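COMUNICADO DE IMPRENSA
12 de outubro de 2026

Brondenel abre as portas: dois meses de oficinas de encadernação para quem nunca coseu um caderno

Estou tão contente por finalmente poder contar isto! Ando desde setembro a morder a língua, e agora é oficial: a Brondenel, a minha oficina de encadernação, vai ter aulas abertas ao público, com o apoio da papelaria Kosidska (que nos ofereceu o papel todo, uma maravilha).

A ideia nasceu ao balcão. As pessoas vinham arranjar o livro de receitas da avó e ficavam a ver-me trabalhar, a perguntar se era difícil, se também podiam experimentar. Podem, pois! Começamos pela costura simples e acabamos na capa dura, com lombada e tudo.
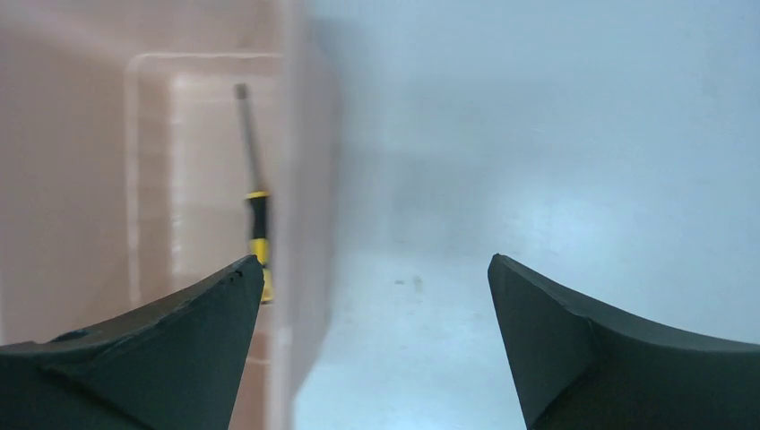
Duas pontas escuras, frente a frente.

Cada turma tem duas sessões por semana, ao fim da tarde, e os materiais estão incluídos. Quem quiser traz um livro velhinho de casa e vemos juntos o que se pode fazer. Temos também mais de 600 folhas de papel marmoreado da coleção Imai para escolher as guardas, e aviso já que a escolha demora.

As inscrições fazem-se na loja ou por telefone. Para jornalistas: recebo visitas de manhã, basta combinar antes, e há chá.

Contacto de imprensa: Oficina Brondenel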